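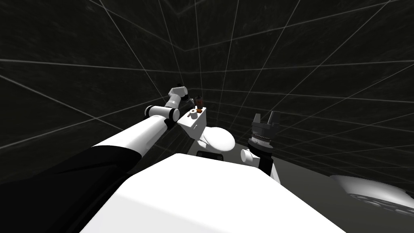 Section 3. Planning and budgeting for a two-arm cell

Category: Guides > Robotics > Before You Buy

Complete this section before placing an order with Kemdale. The steps assume one Gevatmont two-arm unit with parallel grippers. Sites running the Nel controller should also read Section 5.

3.1 Define the work

1. List every item the arms are to handle. Record its width, height and weight, and whether it stands upright or lies on its side.

2. Mark the smallest and the largest item on the list. Both must fit the gripper opening. If they do not, price a second set of fingers now – a later order carries a separate delivery charge.

3. Build the layout in the simulator and move each arm to every pick point. Save the file under the quotation number.

Note: A simulated layout confirms reach and clearance only. It does not confirm grip on smooth or rounded items. Allow for a sample test.

3.2 Measure the site

4. Measure the floor area. Leave 800 mm clear on all sides of the body for servicing.

5. Check the power supply. The unit needs its own 16 A circuit. If an electrician is required, enter the cost on line 4 of the budget sheet.

6. Measure the doors and lifts on the delivery route. The crated unit is supplied on a pallet and cannot be tilted.

CAUTION: Do not fix benches or fixtures to the floor until the body has been levelled. Reach is measured from the levelled position.

3.3 Prepare the budget

7. Enter the quoted price of the unit, then add guarding, fixtures, spare fingers and training as separate lines.

8. Set aside one service visit for every 3,000 running hours. Visits outside the Rodness service area are charged by distance.

9. Add the simulator licence if it is to be kept after installation. The trial licence ends on handover.

Note: Prices in the March list are held until the next list is issued. Quote part 127 when ordering spare fingers.

10. Send the budget sheet and the saved layout together. Orders received without a layout are placed on hold.

14 shares | 2 comments

Sign up to our newsletter for product updates and new guides.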